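Tumero says its two-arm folding cell at the Kivirwood linen plant now needs less attention than a sewing machine. The maintenance sheet taped up beside it in July tells a longer story.

The cell was put in to handle small cloths, one at a time, on a flat work surface between fixed walls. Tumero's sales material promises 3000 hours between services. The plant's own log has the first cable change at 54 hours and the second before the month was out. Both were on the right arm, which does the longer reaches.

Tumero blames the way the cables were first tied. When the ties were pulled tight near the elbow, the cable had no slack left to follow the wrist, and the strain went into the connector. The new routine calls for a wide loop at the wrist, ties on the long links only, and a second loop hanging free under each base. A technician runs both arms through their full reach at low speed and watches for snags before any cloth goes on the surface.

It sounds sensible. It also sounds like something that could have been found on a test bench before the cell was sold.

The parts bill so far is $3476, not counting labor. Tumero has covered the cables. Trikance, the contractor that looks after the cell, charges the plant for its visits, and the two firms do not agree on who should pay for the 80 minutes of checks now done at the start of each week. Kivirwood is paying in the meantime.

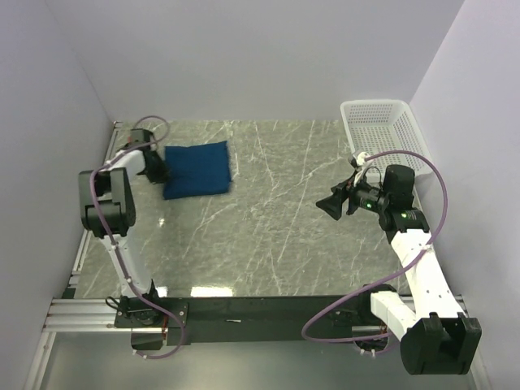 By the Camargo Business Desk

The purple cables on both arms are held to the white links with small white ties, and the one on the right arm makes a wide arc over the motor housing before it drops down the side. Whether that much loose cable will stay clear of the basket and the cloth through a full shift is a fair question. Trikance says it will, and offers no test results.

Tumero plans to sell the same cell to two more laundries this year. It has not said if the service interval in its brochure will change. The plant has asked for the figure in writing.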